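Ticket: right gripper drops out of the log when the arm turns
Project: Clerkorari (student build, spring term)
Opened by: Rocío Cisternas
Opened: 22 May 2023
Status: open, workaround in place
Priority: medium, but please look before the Istham demo

Hi all, me again, sorry! We're on the dish rack task for Clerkorari (pick up the cup, put it in the rack, let go, back off) and I keep losing data from the right-hand gripper. The left one is fine. The recording doesn't stop, it just goes flat – finger opening stuck at whatever it last was – and then a bit later it jumps back to life as if nothing happened. I did 60 runs today and 11 of them have the flat spot. I'd been blaming the Cuvow script because, well, I wrote it at midnight.
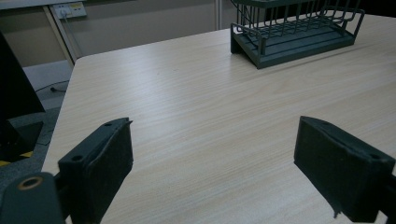

First thing I tried was the boring stuff. Restarted the logger, swapped the USB port, re-ran the open/close calibration with the fingers all the way apart. The numbers came out sensible every time, and with the gripper held still I couldn't get it to fail at all. I also trimmed the log rate in Cuvow in case we were choking it. No change, so I put it back.

Then Marino (the team, they have the slot before ours) mentioned they'd had something like this in May too and it was a cable. So I sat down and just wiggled things. Straight pull on the cable, nothing. Bend it near the computer end, nothing. Twist my wrist outward with the cable lying along my arm and there it goes, flat line! I got it to drop nine times like that, which I have never been so happy about.

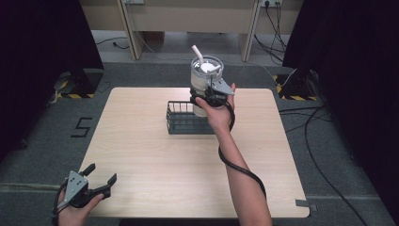
So my guess is the connector where the cable goes into the housing. It would explain why the picking part of the run is nearly always clean and the trouble starts when I rotate to get the cup over the rack. I haven't opened the housing. I know the rule about that and I'd like to keep my bench access, thanks.

What I'm doing for now: leaving more slack before each run and turning from the shoulder, which feels ridiculous but works okay. The next 22 runs after that had no flat spots. I've tagged the bad ones "dropout" in the run sheet and left the files where they are, so please don't tidy them up yet.

What I need: someone with a key to the parts drawer, a spare cable of the same length, and maybe half an hour with me at the table so we can swap it and repeat the wrist twist. If the new cable fails too, we'll need to look inside the housing.

Rocío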